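2025-06-20

Up far too early again, the light was coming round the edges of the blind by half four and that was me done. Made tea, sat on the back step in my coat and listened to the blackbird shouting at next door's cat. I've decided I quite like June when I stop fighting it.

The big news is that the allotment letter came! After all that waiting I'm now number 8 on the Cirkmont list, which Senga Paterson reckons means a plot by August if the people at the far end give theirs up. She's had hers for years and talks about it like a difficult relative. I rang her straight away and we were on the phone so long my tea went cold and I had to start again.

She says not to buy anything yet. Too late, I've already got a rhubarb crown in a bucket and a pair of gloves that don't fit (they looked fine in the shop, I must have been thinking of somebody else's hands). I've been drawing little plans on the backs of envelopes as well. Beans down one side, potatoes to clear the ground, a bench. Mostly the bench, if I'm truthful.

Then breakfast, which turned into lunch because I got distracted looking up sheds.

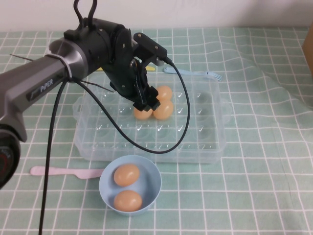
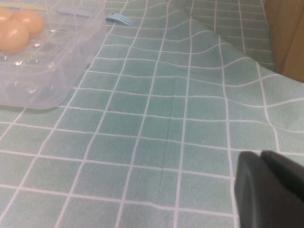 Three eggs in the clear tray.

Went into town after for stamps and came home without stamps. Did get a library book though, the second Kuusisto one, the one where the sister goes back to the island. I read 32 pages on the bus and nearly missed my stop. The first was better so far but I'm giving it a chance, she always takes a while to get going.

The bus was roasting, by the way. Every window shut and a man in a fleece zipped right up to his chin! I had to look away.

Mum phoned at teatime about the Rorkirau trip. She wants to go for a week, I'd said three nights, so I expect we'll be going for a week. She's worried about the ferry and whether she can take her own pillow. I said take two. We got on to my cousin's wedding after that and I'm still not sure what I've agreed to do about the flowers, but I seem to be doing something.

Washing's still out and I can hear it starting to spit. Rhubarb will be pleased. Must ring Senga back about the compost, and stamps tomorrow, STAMPS.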